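About Grokum

Grokum is a small robotics research lab, and we spend our days on one question: how does a robot arm get better at ordinary kitchen work without somebody rewriting its instructions every time a cutting board moves? We started with two people and one arm. There are more of us now, the arms have multiplied, and the question has kept us happily busy the whole way.

Carmela Galli founded the lab after years of working on factory automation, where every part arrives in the same spot, facing the same way, all day long. She loved that work and still talks about it with real affection. But she kept going home to her own kitchen, where nothing is ever in the same spot twice, and thinking that this was where the good problems were hiding. Her first notes on what became our method were written at that counter, and a few of the pages are pinned up by our front door (the coffee rings are original).

What we work on

Our method is called Galar. Most people who teach robots by example collect a big pile of demonstrations, train on all of it, and then go back for more when the results are weak. We did that too, for our first two rounds, and it taught us a lot about patience. Galar works in shorter loops. A person guides the arm through a task a handful of times, the arm tries it alone, and the software marks the moments in each attempt where it was least sure what to do next. Those moments are what we demonstrate again. Sometimes a new demonstration lasts four seconds and covers nothing except the last bit of travel before the fingers close.

The part we get excited about is how uneven those moments are! Before we had the data, most of us would have bet that grasping was the hard part. For a lot of kitchen tasks, the trouble begins earlier, while the arm is still coming down and has to choose an angle. A board that lies crooked on the counter, with things standing close behind it, asks for a different approach from the same board alone in the open. Galar learned to ask for help in exactly those places, and that told us more about the task than we had managed to tell it.

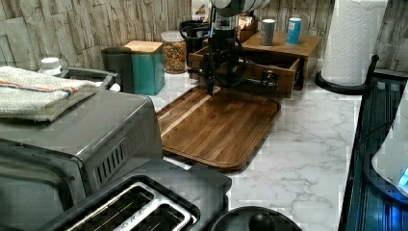
Galar Notes, Issue 4, p. 2

A gripper just above the far end of a cutting board is a very familiar sight around our lab, and it is a good place to see why we care so much about approach. The board is at an angle, and the riser shelf stands right behind it with its drawer pulled out. Those are the neighbors an arm has to respect on its way down. We like counters with a toaster oven, a jar of cereal and a roll of paper towels on them, and we leave them furnished that way when we work.

What we found

The result that put us on the map (a small map, but we are fond of it) came from our counter study. We trained one policy the usual way, on 2,834 full demonstrations. We trained a second with Galar, on 1,333, many of them only short pieces of a task. Then we ran both on the same set of counter layouts, none of which had been used in training. The Galar policy finished more of the tasks, and it made fewer contacts with objects it had no business touching.

We ran the whole comparison again with a different person guiding the arm, and the gap got a little smaller but stayed. That second run matters to us as much as the first. People move differently, and a method that only works for one steady pair of hands isn't much use to anyone else.

There are things Galar does poorly, and we keep a list of them on the wall. It is slow to learn tasks where the arm feels sure of itself and is wrong, as happens with lids that look seated when they are not. It also asks for too much help when the lighting changes. We have a partial fix for the lighting problem. The lid problem is wide open, and we would love to hear from anyone who has made headway on it.

How we work

Everybody at Grokum guides the arms, including the people who were hired to write software and the person who was hired to answer the phone. We think you read a failure differently once you have felt how awkward it is to bring a gripper down between two objects. Every morning at 9:30 we watch the previous day's failed attempts together, at half speed, with the sound off and plenty of breakfast. It is the best meeting any of us has ever had to go to, and guests are welcome to sit in.

Our software comes in two pieces. Gökçe records demonstrations and lets you trim them down to the few seconds that count. Grivus does the marking – it goes through each attempt and flags the spots where the policy hesitated. Both run on an ordinary desktop computer, a rule Carmela set at the very beginning and has never bent on. If a college lab with one arm and a borrowed table can't use our tools, we haven't finished making them.

We publish Galar Notes for anyone who wants to follow along. Each issue covers one experiment, written in plain language, with the failures left in. Teachers have told us they use it in class, and we now try to put at least one small exercise in every issue that can be done with paper and pencil.

Come and see us

We take on a few students every July. They choose a task on their first day, usually something they are sure will be easy, and by the end of the month they are arguing about wrist angles with the rest of us. Past students have worked on opening drawers, folding towels and picking a board up by its edge. You don't need experience with robots to apply. Curiosity helps, and so does a willingness to do the same small thing again the next morning with one detail changed.

If you would like to visit, send feedback on the tools or get Galar Notes by mail, write to us through the contact page. Carmela reads the messages herself and answers most of them before lunch.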